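19 Sep 2024

**1/** I have now watched all 42 episodes of *Drulimis*, the show about a cargo ship that goes to Saturn and complains the whole way. I have thoughts about the ship. Mute me now if you have a family.

**2/** The ship is called the Ljungberg. It carries 18 crew, of whom we meet seven. The rest are "on the other shift," which is a wonderful way to not pay actors.

**3/** First thing to know: the Ljungberg has one hallway. It's the hallway to the galley, the hallway to the engine, and in season two, with the lights turned red, the hallway of an entirely different ship belonging to pirates.

**4/** I'm fine with this! I grew up on shows where every planet was the same gravel pit. A hallway with a red light in it is luxury.

**5/** What I'm less fine with is the airlock. In episode 3 you go through the galley to get to it. In episode 9 it's next to the bunks. In the season one finale the captain runs to it for what feels like a full ad break and passes the same fire extinguisher three times.

**6/** So last winter I did what any adult with a mortgage would do and tried to draw a deck plan.

**7/** It started on graph paper. Then it was several sheets of graph paper held together with hope. The galley is bigger than the deck it sits on. I checked it against four different episodes and it got bigger each time.
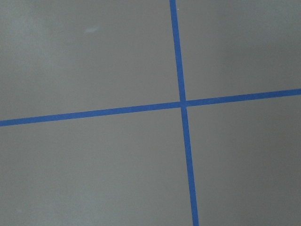
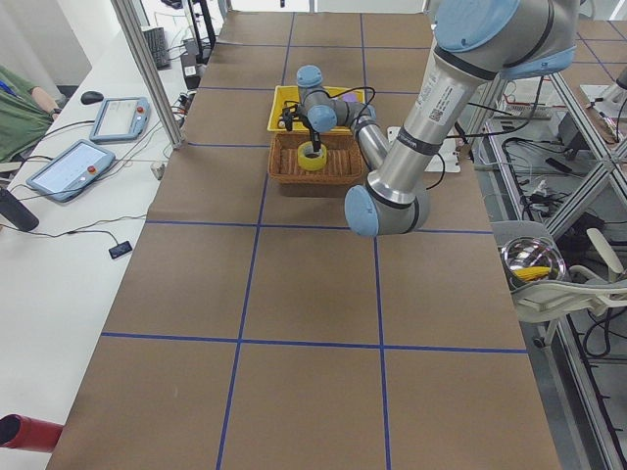

**8/** The Ljungberg only makes sense at full size, on the floor, where you can walk it. Graph paper lets you cheat. Put down blue tape, cross two strips like the ones in both of those pictures, and a corner is a corner whether the writers like it or not. I did the galley first and my living room ran out before the stove did.

**9/** The bunk room, on the other hand, fits in my hall closet. Five people sleep there. One of them has a cello.

**10/** I then moved operations to the driveway. A neighbor asked if I was planning an extension. I said it was the lower cargo deck and he went back in.

**11/** Final measurements: laid end to end, the rooms we see on screen need a ship 54 yards long. The ship in the opening credits has a row of windows down the side, and if a person is as tall as a window, it comes out at 43 yards. That leaves 11 yards of spaceship with no spaceship around it.

**12/** My guess is that's where the other shift lives.

**13/** Yes, I know the people at Cundine (who made the thing) had a small stage and less money. A friend went to the set exhibit in Dodstead and reports that the bridge is about the size of a decent bathroom. The big chair is bolted down and you aren't allowed to sit in it. She sat in it.

**14/** The bridge, by the way, is the one room that never changes. Same doors, same screens, same mug on the left console from the pilot onward. Someone on that crew loved the bridge and I'd like to shake their hand.

**15/** Also in the show's favor: nobody ever says "space" when they mean "outside," the toilets break on a believable schedule, and there's a whole episode about a missing box of gaskets. It's the best one. Start there if you want to try it. Episode 18.

**16/** There's a special coming in December. The trailer has a new room in it, with a staircase going UP.

**17/** The Ljungberg has one deck above the cargo. I've bought more tape.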